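Flornville Tenant Repair Fund – progress report, March
To: Fouzia Mohmand
From: Analyn Sarmiento

Fouzia, sorry for the short version, inspections all week and I want this with you before the Thursday call.

Where we are. Intake is caught up. Every household that applied before the cutoff has had a letter or a phone call, mostly both. The Dizon Street building is finished apart from two units where we can't get anyone to answer the door. Inau Court started late because the permit office wanted the plumbing drawings again, same drawings, new cover sheet. Started now.

Money. We've drawn 1,225 against small parts this period – shutoff valves, traps, supply lines, caulk. Under what we planned. Labor is over, and that's the after-hours calls. I'd like to move 400 from the printing line to cover it, nobody reads the flyers anyway and the text reminders do better. Need your OK in writing, an email is fine.
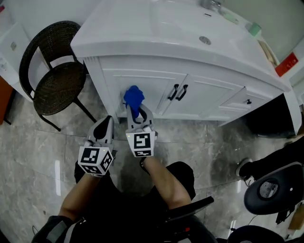
Leaks are still the biggest category by a long way. Slow ones mostly, under sinks and behind toilets, and people live with them for months becuase they think reporting one will go on their record with the landlord. We changed the wording on the form to say it won't. More calls since then, which looks bad on the open-tickets chart but isn't. Please don't let the board read that chart without the note under it.

Contractor. Droltance has been fine on quality, slow on paperwork. Two invoices came in with the wrong unit numbers and had to go back. I've asked for one contact person instead of whoever picks up. They said yes, no name yet.

Problems. Scheduling around night shift workers. We offered 7 a.m. slots and they filled right away, so need more of those, but Droltance charges extra before eight. Also the Spanish form is still missing page 2, the online one. Paper version is ok. Fixing this week.

Next period: finish Inau Court, start the moisture checks on the top floors, go back to Dizon Street for the two no-answers. I'd also like to send a follow-up survey to 100 households, short one, three questions. Draft is in the shared folder, comments welcome but quick please.

Still need from you: the OK on the line move, signed extension letter, and whether receipts under 25 dollars have to be be scanned or can just be logged.

Analyn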